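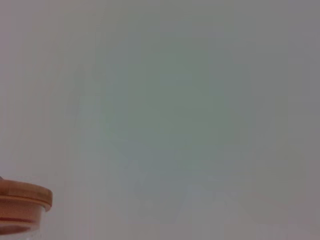
Roald Holmgren wants to know whether a shaggy sourdough at 13 hours is a lost cause, and he says he has read so many opinions that he can't tell which end is up. He mixed 400 grams of bread flour with a scoop of starter before bed, left it on the counter in July, and by morning the dough had spread flat and stuck to everything. Should he bake it anyway? And how do people stop this from happening in summer?

3 replies

Brullell
Bake it! Please bake it! Oil a sheet pan, pour the whole sticky mess in, poke it all over with your fingers, salt on top, and into a hot oven until it's deep golden. You've made focaccia, congratulations. Some of my favorite lunches started out as a loaf that got away from me overnight (and my kids like it better than the loaf, which stings a little).

For next time, use less starter. I go way down in July, just a small spoonful for a batch that size, and I mix with water straight from the fridge. Makes a huge difference.

dalgleish_bakes
use the fridge

Venilgate Oven
Brullell is right about the focaccia, so do that first and come back to this later with a full stomach!

The thing I'd look at is your kitchen at night. Dough doesn't care what the recipe card says, it cares how warm it is, and a recipe written by someone in a chilly house in February will run far too fast on a summer counter. I love this part of baking, I could talk about it all day. Put a cheap thermometer in the dough right after mixing and write the number down. Do that for a few bakes and you'll start to see your own pattern.

Water is the easiest thing to change.

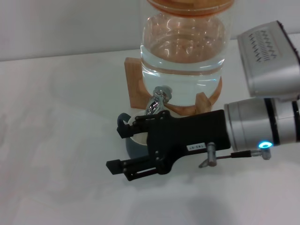
I weigh mine out before supper and chill it, then hold back a splash at mixing time and only add it if the flour seems thirsty. Cheap flour needs less than you'd think. If you've been pouring by eye, try weighing it once and see how far off you were. I was off by a lot!

Then shift your hours. Mix after breakfast on a day you're home, when you can peek at it, and shape when it's puffy and a bit domed with some jiggle to it. If it still looks sleepy at bedtime, into the fridge it goes until morning.

Also, 200 grams of starter in a 400 gram flour dough is plenty even for winter. You said "a scoop," so I don't know what you used, but if it was anything like that, there's your flat dough. Post how the focaccia comes out, and tell us what flour it was.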